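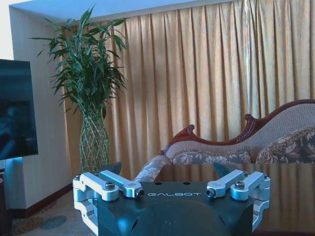

Bathroom fan drips on my head, but only in the winter?

Posted in Home Repair / Ventilation
17 February 2020

Hi all, longtime reader, first time I've had to post. We bought our house in Walunside a year and a half ago (one story, 1,502 square feet, built in the seventies, attic you can only move around in on your hands and knees) and the hall bathroom has an exhaust fan over the tub. It's an Irnetti, the plain white square kind, and the previous owners had it put in new before they sold.

All summer it worked great. Then the cold weather came and it started dripping. Not a lot, maybe a tablespoon at a time, but it lands right on the back of my neck while I'm rinsing my hair and it is FREEZING. There's also a tan ring on the ceiling around the grille now. I painted over it in the fall and it came right back through the paint.

My first thought was a roof leak, so I had a roofer come out. He walked around up there, said the shingles and the flashing looked fine, and left. No charge, which was nice of him, but I still have a drip. It doesn't seem to match up with rain at all. We had a dry stretch with really cold nights and that was the worst it's been. Then we had two days of steady rain when it was warmer and I got nothing.

A handyman quoted me $205 to swap the fan out for a new one. Before I say yes I'd like to know if a new fan would even fix it. I did poke my head up into the attic and there's a silver bendy hose that goes from the fan over to a vent cap on the far side of the roof. It sort of lies on top of the insulation and dips down between the joists. I'm fine with a screwdriver and a tape measure, less fine with anything electrical.

Oh, and in case it matters, we're up at 4,000 feet so the nights get properly cold, and there are three of us showering back to back every morning.

— tubsidetroubles

mudroom_mike_no_more

Had the same thing. It's condensation. Wrap the hose with insulation. Mine stopped.

Also you might want to leave the fan on longer after showers.

grout_and_about

I'm so glad you posted this before spending the $205, because I spent more than that on a new fan for the exact same problem and got dripped on the very next morning! The fan was never the trouble. I was so mad I went out and ate an enormous bowl of noodle soup at Đồng by myself (if you're anywhere near Walunside you probably know it, get the one with the crispy shallots) and then came home and started reading.

So the short version is what the person above said. Warm wet air from the shower goes up the hose, the hose is sitting in a freezing attic, and the water comes out of the air onto the inside of the hose like it does on a cold glass. Then it runs downhill, and downhill is your neck. Your dry cold nights being the worst is pretty much the giveaway.

Wrapping alone might not do it for you though, going by what you said about the dips. Each of those low spots is a little bowl. Water sits in it, and the air has a harder time getting past, so the fan moves less and everything stays damp longer. When I pulled my old hose down I had a good cup of water in the sag, plus some fuzz I'd rather not think about.

What I ended up doing, over one weekend and a lot of crawling:

I measured the run first. Mine was 16 feet, going clear across the attic to a roof cap, when there was a gable wall much closer. I was able to reroute it to that wall and cut the length by more than half. You may not have that option, but look before you buy anything.

I replaced the bendy stuff with smooth rigid metal pipe for the straight part, and kept just a short flexible piece at the fan so the vibration doesn't rattle the whole ceiling. Screws are fine but use short ones, and seal the joints with foil tape. I used Rodix because it's what the hardware store had. The gray cloth kind of duct tape dries up and lets go in an attic, so skip that.

Then I pitched the pipe so it slopes gently down toward the OUTSIDE. If your vent has to go up through the roof you can't do that the whole way, and in that case you just want it as short and straight and warm as you can get it.

Then the insulation. They sell it as a sleeve you pull over the pipe, and it's a miserable job to do after the pipe is hung, so slide it on first. I did it in the wrong order and invented several new words. Pile some loose attic insulation back over it where you can, too.

While you're up there, have somebody turn the fan on and go look at the outside cap. The flap should lift. Mine was painted shut on one side! If the flap never closes, that's a problem too, with cold air falling back down the pipe all night.

About your ceiling ring — regular paint won't hide it, water stains come up through it every time. Wait till the drywall is good and dry, put a coat of stain-blocking primer over it, then paint. I'd hold off until you've gone a few cold weeks with no drips, so maybe the end of March.

None of that is electrical, by the way. I did shut the breaker off while I was working around the fan housing, and I'd tell you to do the same. Wear a mask and long sleeves, and lay a board across the joists to kneel on so you don't put a knee through the bedroom ceiling. With a house from the seventies, if the insulation up there is gray and pebbly and looks kind of like gravel, leave it alone and get it tested before you touch anything.

hallwaylight

Get a timer switch. We have three teenagers and ours runs half an hour after the last shower. Doesn't fix the hose but it dries it out. An electrician put ours in on the same visit as an outlet so I couldn't tell you what it cost on its own.

tubsidetroubles

Thank you all!! Went back up with a flashlight last night and there are two sags, and one of them sloshed when I lifted it. Gross. Insulation is the pink fluffy kind. There's a gable wall over the closet that looks a lot closer than the roof cap, so I'm going to measure on my day off. I called the handyman and told him to hold off on the fan.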